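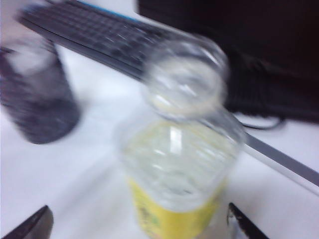

1. Background and aim

This report was prepared by Hina Khokhar and Yogesh Kandpal as part of the second-year module in Earth observation. It covers the design study for Okemeck, a proposed small satellite that would measure the height of inland lakes by radar. The study was set by the department in July and took the Vonura platform as its starting point.

River gauges are well spread across Europe, but many large lakes elsewhere have none. A radar altimeter sends a short pulse straight down and times its return. Once the position of the satellite is known, the height of the water can be worked out. The method is well established over open sea. Over lakes it is harder, as the echo is often mixed with signals from the shore.

2. Orbit and coverage

Two orbits were compared. The first repeats its ground track every 9 days and crosses fewer lakes, each of them often. The second has a much longer repeat period and a denser set of tracks. The shorter repeat was chosen, as the brief asked for seasonal changes in level to be followed closely. Both orbits were modelled at a height of 1,000 km.

3. Instruments

The payload consists of the Stergiou altimeter and a small radiometer named Flokano. The radiometer is needed to correct for water vapour, which slows the radar pulse and makes the surface seem lower than it is. Near land its readings become less reliable, and for narrow lakes a correction from weather models would be used in its place.

The fixed dish was kept in preference to a folding one. It limits the size of the launch container but removes a moving part from the design.

4. Remaining work

The power budget has not been completed for the eclipse season. The ground processing chain has been described only in outline, and the handling of frozen lakes was outside the scope of the study. Track files and the link budget are given in Appendix 2.

Submitted Feb 27, 2026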